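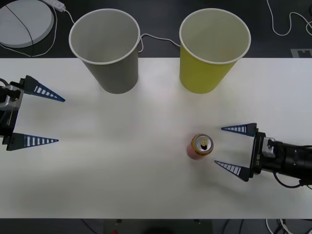 J. Weidemann, Facilities Policy
Members are invited to comment on the draft beverage ware standard for the Anstead and Amerley buildings, which takes effect on October 1, 2026. Under Section 12, single-use paper cups would be withdrawn from all shared kitchens and replaced with washable mugs. Paper cups like the gray one and the yellow one on the white table would remain permitted for outside guests only. Canned drinks are not affected. Comments should cite the section number.

hattori_desk
Section 12 does not state who is responsible for washing. The Amerley kitchen serves 332 staff and has one dishwasher. I cannot support the draft until this is resolved.

Isholm2
I must respectfully disagree with the previous comment. Our floor adopted mugs in May with a single machine, run twice daily. Breakage has been minor - four mugs to date.

hattori_desk
Your floor has 40 employees. The comparison is not a fair one.

records_annex
May staff keep a personal mug at their desks? Section 9 appears to prohibit it, while Section 12 encourages it.

J. Weidemann, Facilities Policy
Section 9 concerns food storage and will be reworded. Personal mugs are permitted. With regard to washing, a second dishwasher for Amerley has been requested, and the budget office has not yet replied.

Isholm2
Thank you. I would ask that the guest exemption be capped. We used over 100 paper cups at the last open meeting, and most went to our own staff.

hattori_desk
On that point we agree. My objection to Section 12 stands.

Joscha Weidemann
Noted, both. Revised text of Sections 9 and 12 to follow.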